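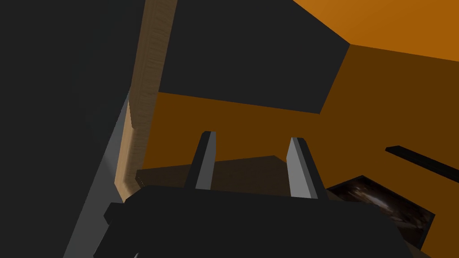
Re: [silla-users] Colour shift between preview and final export

On December 1, 2025 a list member wrote:
> Greys that look neutral in the Silla preview come out slightly
> green in the final TIFF. Same profile, same machine. Is 186 on
> all three channels meant to survive the export?

Yes, it should come through at 186. Check the working space first. Silla stores it per project, and files imported from Prova keep the old setting until you save them again.

If that matches, turn off dithering and export a 200 pixel grey patch. Read the centre, not the edges. In my tests the shift only showed up with the Kenier profile loaded, and re-saving that profile as version 2 cleared it.

I haven't tried the July build.

List archive | Contact the list owner | Back to top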